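Print this thread | E-mail this thread to a friend

We use cookies to keep you signed in. By staying on this site you accept our cookie policy.

Floor Talk > Automation at work > Three-fingered arm in our office, and what it does to the job

Started by Weronika Marciniak, Oct 7, 2025

weronika_m wrote:

Long post, sorry, I've been saving it up! I look after the building for Plirnau, which is an ordinary office with carpet tile nearly everywhere and beige tile along the edges. Since May we've had an arm with a three-fingered hand being tried out for floor-level pickup. Paper clips, dropped pens, bits of wrapper, the stuff a vacuum either misses or chokes on. We call it Rorkon because that's the name on the paperwork and it stuck.

I came in expecting to hate it and I love working near it. What surprised me is how much of the job turned into looking down at the floor with somebody else and talking about it. I used to do the rounds alone with my earbuds in. Now there are usually two of us, and we argue over what counts as trash.

One thing for anyone planning something like this: the spot where carpet meets tile is where we spend our patience. The fingers have to come down to a different height on each side, and the first week we were resetting it all morning. 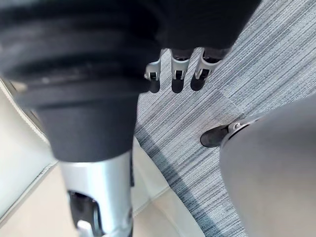 Fingers over the carpet, tile edge off to the left.

My questions for people further along than us: who does the resets at your place, and did anybody's job title change?

kayode_o wrote:

Great post, and yes to the carpet edge! We had the same trouble at Kaewkla with rubber mats. We ended up keeping a plain paper notebook next to the charger, and whoever does a reset writes down where on the floor it was. After 19 pages you could see it was the same two mats over and over, so we moved the mats.

On your question, resets went to the night cleaners, with a pay bump, and I'd push for that in writing before anything else. They know the floor better than any engineer who visits.

aigars.r wrote:

I'm glad you're having fun, Weronika, but I want to put a colder view in here. "Two of us arguing over trash" is two wages. At some point a manager is going to look at that and ask why it takes two people and an arm to pick up a paper clip. When we had a trial at Sorkisska, the friendly phase lasted nine months and then the cleaning contract came up for renewal with fewer hours in it. The machine hadn't gotten any better in between. The hours went because someone had a slide that said it would.

I don't blame the arm. I like the arm, as a thing. I just think the question of titles is less important than the question of hours.

weronika_m wrote:

That's fair, and I'd rather hear it now than next year. Our hours are fixed through the trial and I've asked what happens after. No answer yet.

I still think you're leaving out what it does for a person's back, though. I'm the one who bends down. On a bad day after an all-hands meeting I'd be down on my knees under every table in the big room, and by the afternoon I'd be walking like my grandmother. If the hand gets even the easy half of that, I'm for it.

The other part I didn't expect to enjoy is the checking. At the end of a shift we go through the pictures from the wrist and mark which ones are good enough to use. 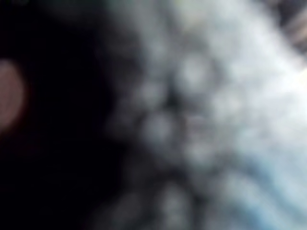 It's slow at first and then you get quick at it, and you start to have opinions. Anything with no sharp edge in it gets a "no" from me right away, and my coworker is softer and likes to give them a second look – we've gone back and forth on that for weeks. Our target for the trial is 1000 marked, and the day sheet says we've done 3869, so I guess we like it more than we were supposed to. I've never had a part of this job before where someone asked what I thought and then wrote it down.

unaphelan wrote:

3869! You need a raise.

I'm going to disagree with both of you a little. Aigars is right about hours, but in my building the thing that changed most was who gets listened to, and that began before anybody's contract came up. The first-shift cleaner was invited into the weekly meeting because she was the only one who could say why the arm kept stopping by the copier. (Loose floor cover. She had reported it twice the year before.) It got fixed in a day. So the floor is better for everyone now, arm or no arm, and she's still in the meeting.

Does it make up for fewer hours? No. I'd still count it.

aigars.r wrote:

I'd count it too, Úna. I'd just like it to be in the contract, the way Kayode says. Being asked along to a meeting is nice until the person who asked you changes jobs.

Weronika, a practical question. Do you let people walk up close while it's working? We had a taped line and everybody ignored it by the second week.

weronika_m wrote:

Depends on the task. For the slow, low work over the carpet we're often right there, and you do get used to keeping your feet where they belong. The rule we settled on is that one person calls "clear" and nobody reaches in until that person says it out loud. It felt silly for a few days and now I catch myself saying it at home when I put the oven tray down.

Cables are my bigger worry, to be truthful. I'd like every one of them taped down or up off the floor before a session and we don't always manage it.

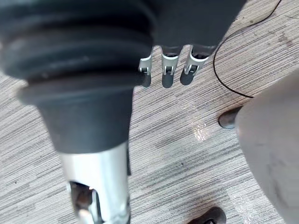

Low work over the striped carpet, with shoes close by and a cable still on the floor.

kayode_o wrote:

Tape, tape, tape! We use the wide cloth kind and lift it at the end of the shift so it doesn't leave glue behind. Also worth having one color for "power, do not unplug" and another for everything else. We lost a whole afternoon once to somebody plugging in a kettle.

morenike_okafor wrote:

Reading along from a place that starts its own trial soon. I'm on the cleaning side and was pretty nervous, and this thread helped, including the gloomy bits. I've copied down the "clear" rule and the notebook, and I'm going to ask about hours first and titles second.

Can anyone say how long the training was before you were allowed to do resets by yourself?

weronika_m wrote:

Welcome, Morenike! For me it was two short sessions and then a week with someone next to me. Ask for the week. The sessions were fine, but the week is where I learned it. And send us an update once you've started, I want to hear how your floor compares.

unaphelan wrote:

Same here, except they gave us three days in place of the week and I wish I'd asked for more.

Get new replies by e-mail: sign up for the Floor Talk newsletter. You can unsubscribe at any time.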